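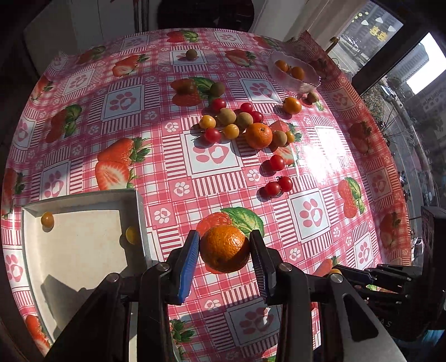
Flerau Ad Observation Study: Frequently Asked Questions

What does the study measure?
How many commercial messages a household meets in an ordinary day, and how many of them a member of the household can recall that evening. Purchases are not recorded.

Who can take part?
Any household with at least one adult who can keep a log. The current round has 1,189 households and will close at 2,000.

What counts as an ad?
Any paid message with an identifiable seller. Billboards, radio spots, sponsored posts and printed inserts all count. A logo on a product you already own does not. Store signs count only if they promote a price or a brand – a plain aisle marker is left out.

Do I log the same ad twice?
Yes. Each exposure is a separate entry. Use the repeat code (R) and skip the description field.

How long does the evening recall form take?
The form has 70 items and must be started after 6 p.m. It can be saved once and resumed before midnight. Forms opened the next morning are rejected.

Why was my entry marked "unclear"?
The seller field was blank or did not match a known advertiser. Entries can be edited until the end of the month.

Do advertisers see the data?
No. Reports list product categories only. Household codes are removed before tables leave the Poltano server.

Can I use an ad blocker?
Yes, but state it on the intake form. Blocked and unblocked households are reported in separate tables.

Who do I contact?
Log questions go to Rattana Thongdee. For withdrawal or deletion of records, write to Nipon Meesuk and include your household code.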